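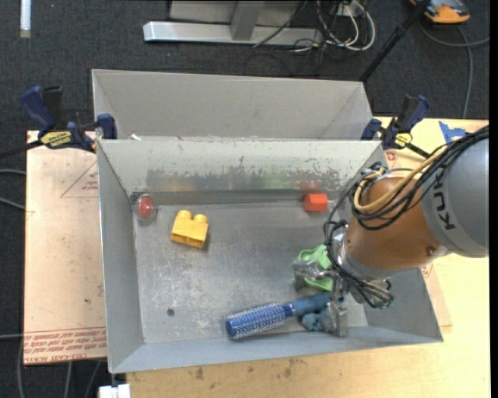 ## Friday at the Oltton sorting hall

I went to Oltton in May with my colleague Miroslava Hordiienko. We both work for Hastia, a small shop that repairs and lends toys to families, and we wanted to learn what happens to the toys that we cannot take. The sorting hall in Rullercombe opens its doors to visitors on one Friday in spring, and you must write to them before you come.

The bus number 885 stops in front of the gate. We arrived at 9:40 and had to wait outside for a little, as the first group was still in the changing room. They gave us vests and shoe covers. My vest was too big, Miroslava's was too small, and we exchanged them.

### The tour

Our guide was Nazar Vasylenko. He speaks quietly, and in the first hall this was a problem - the belt is loud and people at the back heard only half. In the second hall it was much better.

The toys come from collection points in the town. Soft toys go to a separate room, which we did not visit. Hard plastic is the biggest part, and building blocks are a category of their own. A block is easy to wash and it does not get old quickly, so the hall sells them by weight. One bag costs 5 euros. Miroslava bought two bags, and I carried them.

Small mixed pieces are more difficult. Nazar told us that one toy can have two or three kinds of plastic in it, and somebody must decide if it is worth opening. Anything with a battery inside goes out first. I asked about wooden toys, and he said that they get very few.

### Lunch and the talk

Lunch was in the Sönmez canteen across the yard. The lentil soup was good and the bread was still warm. After it there was a talk about washing, with many slides. The speaker said that the hall received 854 boxes last year, and that the weeks after the holidays are the hardest.

I would have liked more time for questions. The talk ended at 2 and the bus leaves at ten past, so half of the room stood up in the middle of the last answer.

### If you want to go

Take closed shoes and a warm sweater, the second hall is cold even in May. Children are allowed from the age of 5. Bags of blocks are sold only for cash, at the small window next to the exit.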